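Workbench top: oil, varnish or leave it bare?
Hobby Workshop Forum > Benches and Storage

wbarredo
Posted 6 April 2020
I put in a butcher-block top last month and still haven't finished it. It gets used for small jobs – deburring printed parts, drilling, a bit of glue. I have a can of Groen hardwax oil on the shelf and a friend is pushing me toward varnish. The other problem is clutter. Every tool I own ends up on the bench and I work in whatever space is left. Looking for opinions on both.
Wilfredo

tallpine830
Oil. Two thin coats, a day between them, wipe off everything that hasn't soaked in. When you scratch it you sand that spot and oil it again. Try that with varnish.

boonsong_r
I disagree with tallpine830. Glue comes off varnish with a scraper. On oil it gets into the grain and you are sanding every other weekend. Mine was varnished 11 years ago and I have redone it once.
Boonsong Ratanaporn

tallpine830
Put a silicone mat down for glue. I don't want a shiny bench, small screws slide all over it.

boonsong_r
Satin varnish isn't shiny. And mats move.

mezzo_k
What do you keep out on the bench now? Hard to say anything about clutter without knowing that.

wbarredo
Rotary tool, a cardboard tube I use as a bin for odds and ends, a clear organizer box, and whatever I'm working on.
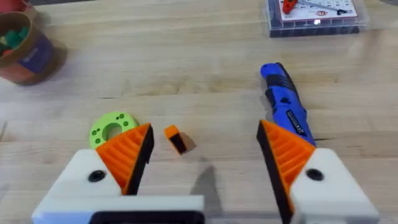
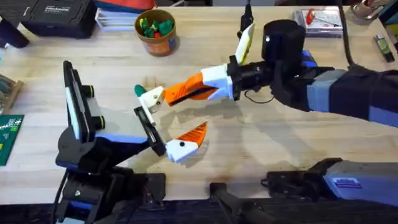
Pale wood top in both.

mezzo_k
Is it better to store a rotary tool flat in a drawer or hanging up?

oldgarage9
Hanging is better if you use it most days, with the cord looped on a second hook so it doesn't pull on the tool. A drawer is fine for occasional use, but take the bit out first so it doesn't get bent.

wbarredo
I use it most days, so a hook it is. There's a stud in the right place.

boonsong_r
Clear boxes are worth the money. I have nine of the Anari ones stacked under my bench and I can find things without opening them. Cardboard tubes I would drop. Small parts go to the bottom and you have to tip the whole thing out.

mezzo_k
I like tubes for long things. Files, brushes, pencils. For anything short I agree with Boonsong.

tallpine830
Whatever you store things in, get it off the work surface. One shelf at eye level behind the bench did more for me than any box. Keep it shallow or it fills up with a second row you never look at.

wbarredo
OK. Shelf and hook first. I'm still leaning toward oil because I already have the can. I'll do the underside too so the top doesn't cup.

boonsong_r
Do the end grain twice, it drinks the stuff. And lay the rags out flat outside to dry. Don't ball them up in the trash, they can catch fire.

tallpine830
Agree with him on that one. I soak mine in a bucket of water.

wbarredo
Will do. I'll post again in May once it has had some use.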